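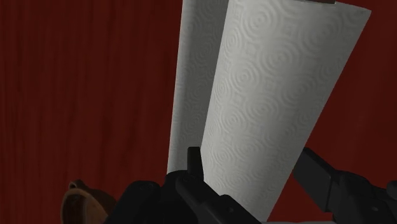

irja_l
24/01/2026
Has anyone found a good way to keep grated potato dry enough for rösti? I use Eskola potatoes, grate them coarse and squeeze them by hand, and they still go soggy in the middle. At the moment I spread the gratings on paper towels, the thick white sort with rings embossed all over, roll it up and press. It takes a lot of sheets and bits of potato stick in the pattern.

Dameck59
Use a clean tea towel and wring it over the sink. You can squeeze much harder than you can with paper. Salt the potato first and leave it ten minutes.

bakerbelix
I wouldn't salt first. I tried it both ways in September and the salted batch went grey before it got to the pan. Salt goes on at the end here.

Dameck59
Mine don't go grey. How long are you leaving them?

bakerbelix
Half an hour, so perhaps that was it. I still prefer the taste with salt after.

Onni Rissanen
Parboil them whole the day before, skins on, and put them in the fridge overnight. Peel and grate cold. No squeezing needed. I do 2 large ones for a pan, medium heat, some 111 g of butter if it's for guests and a lot less if it's for me.

irja_l
That's a lot of butter! Does parboiled not turn to mash when you grate it?

Onni Rissanen
Not if they are firm in the middle and properly cold. Waxy potatoes only.

clustitz
Parboiled is a different dish to me. My gran always used raw and so do I. The edges go crisper. Keep the cake thin, no more than a finger deep, and don't turn it until it slides when you shake the pan.

Onni Rissanen
We'll have to disagree on the edges. Agree about keeping it thin.

irja_l
Thanks all. I did a raw one tonight with the tea towel and no salt until the end. Crisp outside and cooked through, though I broke it turning it over. I've got two potatoes boiling now to try Onni's way tomorrow.

Dameck59
Put a plate over the pan and flip it on to that, then slide it back in.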